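Setting the Table for 265: A Conversation With the Dining Director at Corkasness

The dining program at Corkasness, a residential community for older adults outside Toledo, serves three meals a day to 265 residents. Its director took up the post after a long career in hotel banqueting and has spent much of her time since on a part of the work that seldom appears in annual reports: how the tables are laid, and what residents find in front of them when they sit down.

She received us in the main dining room in the hour between lunch and the start of the evening setup. The room seats its guests at tables of four and six. When she arrived, every table was covered with a white cloth that reached nearly to the floor.

"The cloths looked very good in the brochure," she said. "They also caught on walkers and wheelchairs, and we had residents who pulled a glass over every time they stood up. I asked for them to be removed in my first month."

The decision was not welcomed by everyone. Several residents wrote to the administration to say that a bare table felt like a cafeteria. The director said she took the letters seriously and kept them in her desk.

"They were right about the feeling. People who have kept house for sixty years know what a set table looks like. I had solved the problem with the walkers and made another one."

Placemats were the compromise. The first order, from a restaurant supplier, was plain beige and was replaced within the year. Staff had observed that residents with low vision were leaving food at the edges of their plates, and a visiting occupational therapist suggested that pale plates on a pale surface were part of the difficulty. The department then tried stronger colors in one wing before extending them to the rest of the building.
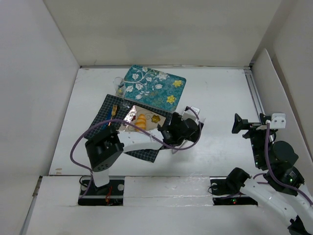 "Color was the easy part," the director said. "Pattern was where we argued. The therapist wanted none at all, and the residents wanted flowers. For people living with dementia, a busy print can be confusing — some will try to pick a petal off the mat. So memory care has solid mats, and in the main room the residents vote."

The vote takes place each June. Samples are left out in the lounge, and residents mark a paper slip. Last year the winning design came from Briletti, a small importer, and finished 33 votes ahead of a striped mat that the kitchen staff had favored. The director described the kitchen's disappointment as considerable.

Cleaning determines much of what can be offered. Mats are wiped after each sitting and washed fully at night, and any material that curls or holds a stain is rejected. The department now uses Skindix, a wipe-clean backing, for its heaviest rotation. Each sample is put through 30 washes before it is shown to residents.

"I will not let them fall in love with something I have to take away by Thanksgiving," she said.

Asked whether the changes had affected how much residents eat, the director was cautious. Plates in the main room come back cleaner than they did, she said, but the menu was revised in the same period and she would not credit one over the other. She was more willing to speak about breakfast, where attendance has risen since residents were invited to help set the tables. Those who take part arrive at 6:30 in the morning, well before the doors open.

"One gentleman told me I had the forks too far from the plate. He measured with his thumb, the way his mother taught him. We moved the forks."

The department's next project concerns glassware. The current tumblers are light and easily tipped, and the heavier ones under trial are difficult for residents with arthritis to lift. A decision is expected before the fall menu is introduced.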